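4. Oiling and caring for your Galora worktop

Your worktop leaves us with one coat of Bovau oil on the top face and edges. It needs more before daily use, and a fresh coat every few months after that.

Before you start

Clear the worktop and wipe it with a damp cloth. Leave it to dry overnight. The room should be warm and airy.

1. Sand lightly along the grain with the 240 grit pad supplied. Do not sand across it.
2. Brush off the dust, then wipe with a clean dry cloth.
3. Stir the oil well. Do not shake the tin.
4. Pour a little oil on to the surface and spread it thinly with a lint-free cloth, working in long strokes.
5. Wait 17 minutes, then wipe off anything that has not soaked in. Oil left standing will turn sticky.

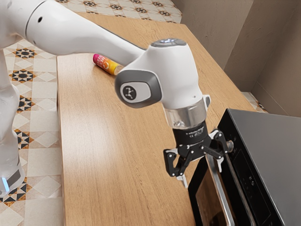 6. Leave for up to 40 minutes before touching the surface, and overnight before the next coat.
7. Apply at least two more coats in the same way. Around the sink and tap holes, give the cut edges one extra — these take in water first.

CAUTION: Oily cloths can catch fire on their own. Soak them in water and lay them flat outdoors to dry before throwing them away.

Note: Keep kettles and slow cookers on a stand. Steam will lift the oil and leave a pale ring. If this happens, sand the mark and repeat steps 2 to 6 on that area.

Note: In December, or whenever the heating has just gone on, check the fixing brackets underneath. The screws should be snug but not tight, so the wood can move.

For spare pads and oil, write to Ga-eun Shin at the Maveck parts desk.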